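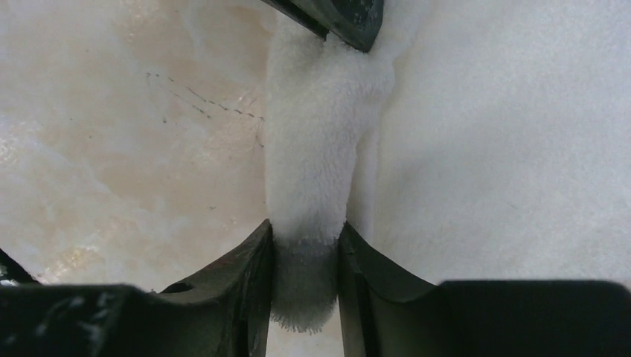 Grigore Sima pede que se diga logo no início: a toalha branca do hotel não precisa de ser trocada todos os dias, e a maioria dos hóspedes aceita bem quando alguém lhes pergunta com educação. Foi com esta opinião que ele abriu a apresentação do novo serviço da Ruseck, realizada em dezembro nas instalações da empresa.

Tempo de leitura: 2 minutos

A Ruseck, empresa de lavagem e aluguer de roupa de banho, anuncia o lançamento do serviço Votider, destinado a pequenos hotéis, pensões e casas de hóspedes. Com o Votider, o cliente deixa de comprar as suas toalhas e passa a recebê-las já lavadas, dobradas e contadas, conforme a ocupação prevista para os dias seguintes.

O serviço começou em fase de ensaio com 6 unidades de alojamento, que em conjunto têm 188 quartos. Durante este período a Ruseck colocou em circulação 4000 peças, entre toalhas de rosto, toalhas de banho e tapetes. No fim do ensaio, 693 peças foram retiradas por desgaste ou por manchas que não saíram na lavagem. Este número foi mais alto do que a empresa esperava, e por isso o contrato definitivo inclui uma tabela clara sobre quem paga cada tipo de dano.

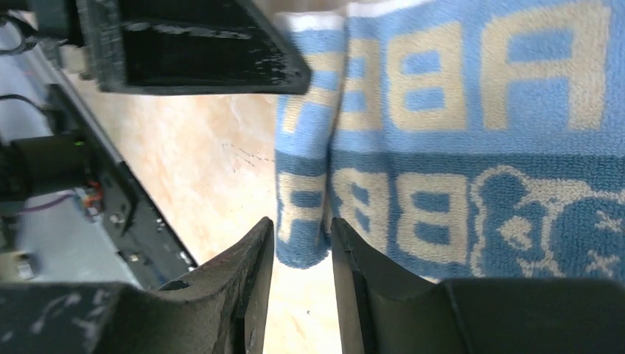 A tabela distingue o desgaste normal, que fica sempre a cargo da Ruseck, dos danos causados por maquilhagem, tinta de cabelo ou produtos de limpeza. Nestes últimos casos, o alojamento paga uma parte do valor da peça, calculada segundo a sua idade. Uma toalha com muitas lavagens custa portanto muito pouco ao cliente. As peças retiradas são cortadas e vendidas como panos para oficinas à firma Rawat, com a qual a Ruseck assinou um acordo de dois anos.

A recolha da roupa usada é feita de manhã, entre as sete e as onze horas. Os alojamentos que preferem a recolha à tarde podem pedi-la por escrito, com um pequeno suplemento. A entrega da roupa limpa acontece na mesma visita, para evitar uma segunda viagem da carrinha.

A Ruseck recomenda também aos seus clientes que não usem amaciador nas lavagens de emergência feitas no próprio alojamento. O amaciador deixa uma camada sobre o fio e a toalha absorve menos água. Um folheto com estas indicações acompanha a primeira entrega e pode ser afixado na rouparia.

As inscrições para o Votider estão abertas. O contrato mínimo é de três meses e pode ser suspenso durante a época baixa, sem penalização, desde que o aviso seja feito com quinze dias de antecedência.

Notícias relacionadas
Ruseck e Rawat assinam acordo para reaproveitamento de têxteis
Pensão Rumbridge renova a sua rouparia
Como guardar toalhas em zonas húmidas
Novos horários de recolha para a época baixa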